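How many takes per task before changing the plate?

Mahrous
We are recording table clearing with two hand-held grippers, one person on each. The plan is 200 takes per table layout. Should we keep the same plate and food for all 200, or swap part way through? 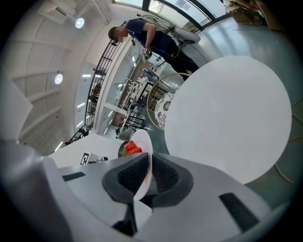

Plate held upright between the fingers, red food near the top of it.

The food is the bit I am unsure about. Is it worth keeping in?

Vaughn Szabo
Swap early. We did 1,980 takes at Biltside with one plate and the policy was poor with any other. Now we change the plate or the food every few takes and move the chairs as well. Keep the food in, but decide how the plate should be held and stick to it. If you want it carried level, leave the upright takes out or label them separately. Check the marker on each gripper can be seen before you start.

Enard
We have 4,000 and still want more. Depends on your task really.

Filurov
Agree with swapping. Write down which plate was used in each take, it is a pain to sort out later.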